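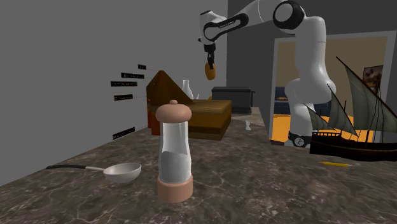 A tall mill with a rounded peach-pink cap and matching base, set out on veined marble.

My grandmother kept her salt in an old jam jar with no lid, and for most of my life I thought that was all there was to say about salt. You reached in, you took a pinch, you threw it at the pot. Then last May I moved into an apartment with a kitchen the size of a closet and decided, for reasons I can't fully defend, that I was going to learn how to season food properly.

I started with my friend Yaa Mensah, who ran the kitchen at Bisa for 7 years and now teaches evening classes above a shoe repair shop. She made me cook a pot of plain white beans and taste them every few minutes. No garlic, no bay leaf, just beans and water and me standing there with a spoon (I went through a lot of spoons). The first taste was like wet paper. Then she had me add a little salt, wait, taste, add a little more. Somewhere past the fourth round they started tasting like beans – sweet, a bit nutty, really good! – and I ate two bowls standing up.

"You've been salting at the end," Yaa told me. "Everybody does. Then the outside is salty and the middle is boring."

She was right, and it bugged me for a week. I went back through everything I cook on repeat. Pasta water, which I'd been treating to a nervous little sprinkle. Eggs. Roast chicken, which I now salt the night before and leave in the fridge, and which my brother-in-law has asked for three times since. Tomatoes I'd been doing fine, thank goodness.

The other thing I learned is that salts don't measure the same. A spoonful of fine table salt packs in a lot more than a spoonful of big flakes, so if you swap one for the other in a recipe you can wreck your dinner. I did this with a lentil soup I was making for company. Kwesi Nyarko, who is the most polite man I know, finished his bowl and then drank about 33 ounces of water.

So I bought a cheap scale, and I bought one box of coarse salt, and I've stuck with that same salt ever since. My hand has started to learn it. I know what a pinch looks like on a pork chop, and how much goes over a tray of carrots.

Do you need a grinder? I asked Fuseini Annan, who sells kitchen things at Modano and could easily have talked me into one. He shrugged. Pepper, yes, grind it fresh, it fades fast once it's cracked. Salt is a rock and it'll taste the same either way, so get a salt mill if you like turning it at the table. I do like it, so I have one.

Mostly, though, I use a bowl by the stove now. It's wide enough to get three fingers in, and it used to hold paper clips.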